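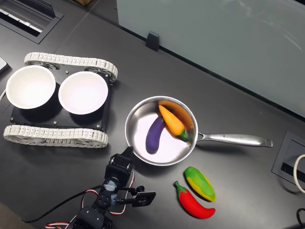

Stainless pans: what cleans them and what only sounds good

I keep a drawer of products that were going to change my life at the sink. There's a tub of Polell paste in it, a bottle of Drusorer spray, and a packet of sponges with a coating that came off on the second pan. I paid for all of them, so I feel entitled to be rude about the advice that sent me to the store.

My test is simple enough. I try a tip on an ordinary dirty pan, on a weeknight, with whatever patience I have left. If it needs an hour of soaking, three ingredients and a toothbrush, I want to see it beat plain hot water and dish soap. Mostly it doesn't.

Burnt-on food

The famous one is baking soda and vinegar, poured in together so that it foams. The foam looks busy. What you have once it settles is mostly water with some salts in it, and the two things you paid for have used each other up. Either one alone is better.

For a scorched bottom, cover the burnt part with water, add a spoonful of baking soda, and simmer it gently for ten minutes. Let it cool, then push at it with a wooden spatula. Whatever is left gets a paste of baking soda and a little water and a soft sponge. I have done this with rice, with milk and once with jam, and the jam took two rounds.

Dryer sheets left in the pan overnight: I tried it. The pan smelled like laundry and so did the next morning's oatmeal. Soap and water for the same number of hours did as well.

Rainbow stains and white spots

The blue and gold tint is a very thin layer left by heat and it does no harm at all. If it bothers you, a splash of white vinegar swirled around for a minute takes it off. Rinse and dry. You don't need a branded "restorer" for this, and the one I bought (Drusorer) smelled exactly like what I already had under the counter.

White chalky spots are minerals from the water. Same vinegar, slightly longer. They come back if you let the pan air dry, so use a towel.

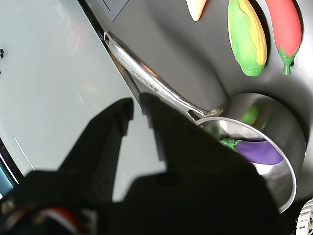

Page last changed: June
The part on handles is new, and I took out the ketchup tip after trying it again.

Handles

People scrub the inside of a pan until it shines and never touch the place where the handle meets the rim. Grease creeps in there, gets heated every time you cook, and turns brown and sticky. An old toothbrush with dish soap gets most of it. For the stubborn bit, leave a rag soaked in hot soapy water wrapped around the joint for 15 minutes, then brush again.

Engraved lettering collects the same stuff. Go along the letters with the toothbrush and skip the toothpick – I put a nice scratch across a handle that way, and the grime stayed where it was.

A loose handle is a different matter. If it's held by a screw, tighten it. If it's riveted and it wobbles, I would stop using it for anything heavy or hot. I've read the advice about tapping the rivet with a hammer and I don't believe the people giving it have ever carried a full pot of pasta water.

The ketchup tip: fine on copper, where the acid does something. On stainless it's a waste of ketchup.

Does salt really pit the steel?

I assumed this one was made up. It isn't, though it gets exaggerated. Salt dropped into cold water can sit on the bottom and leave small pale pits over time. Wait until the water is warm and stir it in. The pits are ugly and that's about the extent of it. I have cooked in a pitted Stavska pot for years.

Mixing bowls

A big steel bowl doesn't see a flame, so it gets an easier life than a saucepan. What ruins the look of it is scratching, from electric beaters and from stacking. Put a dish towel or a paper plate between bowls if you nest them. The felt separators Rind sells do the same job and cost me 3 dollars apiece, and they can't go in the dishwasher.

Steel wool will take off dried dough. It will also leave a dull patch that you'll look at forever. Fill the bowl with cold water (hot water makes dough gluey) and come back after supper.

As for rubbing the inside with olive oil to make it gleam, it does gleam, for a day. Then it's a bowl with old oil in it. 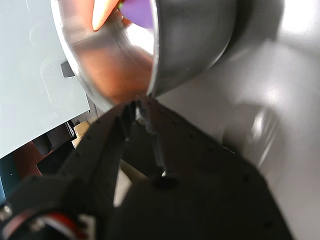 Things I still buy

Plain dish soap, white vinegar, baking soda, and one mild powder cleanser for the outside of pans. Soft sponges, the cheap ones.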